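Forums > Floors and Stone > Cleaning and Repair

Rust coloured mark on marble floor - lift it or leave it?
Started by Chae-won Hwang, 08/03/2019

Chae-won Hwang wrote:
We moved into a ground floor flat with marble right through the hall and living room. Large tiles, off-white and light grey, polished at some point but not recently. There is a brown mark on one of them that I took for part of the stone until I had cleaned the rest. I have tried warm water, then Woleck stone soap, then the soap again left on for 19 minutes. No change. The previous owner says it was there when she bought the place. A local firm quoted me 328 pounds to poultice it and repolish that tile, which seems a lot for one mark. Has anyone done it themselves?

pellow_tiles wrote:
Need to see it. Brown on pale marble can be a plant pot, a tin, a radiator leak, or iron in the stone itself. They don't all come out the same way.

Chae-won Hwang wrote:
Fair enough. It's the brownish patch right of centre, near the beige veining.

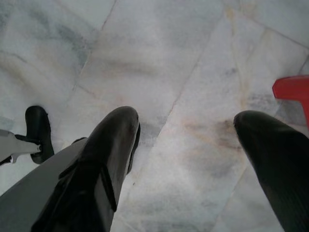

Rust-coloured stain on the living room marble

pellow_tiles wrote:
Thanks. The way it runs into the beige makes me think iron in the stone. If so a poultice may lighten it for a while and then it comes back. I would leave it and put the money towards resealing.

Marnie K wrote:
I don't agree. Ours looked much like that and it came from the foot of a metal plant stand. Gredis rust poultice, spread thick, cling film over the top, left for a day. Four goes and you would have to know where to look. Whatever you do, don't put vinegar or limescale remover on it. It will etch the polish and you'll have a dull patch as well as a brown one.

oldgrout wrote:
Second the warning about acid. I did it to my own bathroom floor in August and it cost me 838 pounds to have the whole room honed and polished. Some rust removers sold for stone are acidic as well, so read the tub.

pellow_tiles wrote:
Marnie, yours had a known cause. This one may not. Test a corner under the sofa first, and look at the seams too - if water is getting in from below, no poultice will hold.

Chae-won Hwang wrote:
The seams look a bit dark to me but they are like that all over the room. I'll ask the managing agent about damp. I have ordered the small tub of Gredis and will try it somewhere hidden before I go near the mark.

Marnie K wrote:
Let it dry out completely before you judge it. Mine looked worse for almost a week.

Contact us | Copyright Skorell Forums | Back to top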